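Open Day at the Drekthorpe Automation Hall: Reports and Comments
Members' Forum > Visits and Demonstrations

vvieira_office
The visit to Drekthorpe is now open for comment. Members who attended the gripper bench are asked to post their remarks in this thread.
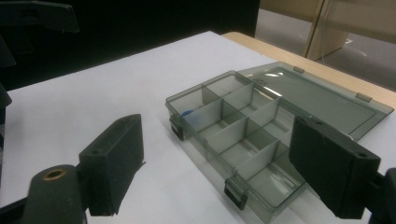 The bench program covered small-parts storage: opening, closing and moving compartment boxes of the kind used in most repair shops. The hall recorded 800 visitors. Presentation slides are available from the office on request.
Vanderleia Vieira, Visits Office

b_kimaro
I thank the office for arranging the visit. In my view the box was the most useful subject of the day. Snap latches and a hinged lid are a fair test for two flat fingers, and our own stockroom has the same problem. I would have welcomed a longer session.

Tsuji.K
I must respectfully disagree with Mr. Kimaro. A clear tinted box on a white table is a convenient choice for the host. Our shelves at Radomero are crowded and poorly lit. I asked whether the work had been tried under such conditions and did not receive a full answer.

e.mbwambo
Ms. Tsuji's question was answered in part during the second session, which she may not have attended. The presenter stated that see-through plastic is considered harder than solid plastic, as the dividers are difficult for a camera to tell apart. I do not regard the choice as a convenient one.

Tsuji.K
I attended the first session only and accept the correction regarding the plastic. My concern about lighting stands.

b_kimaro
Was a price given for the Pevitz fingers? I noted 2886 but not whether this included the mount.

e.mbwambo
My notes say 1783 for the fingers and 2886 with the mount. Please confirm with the host before quoting either figure.

vvieira_office
The office has forwarded the questions on lighting and price to Akinyi Bakilana at Drekthorpe. Her reply will be posted in this thread. A second visit is planned for March, and members wishing to attend should write to the office by 18 December 2020.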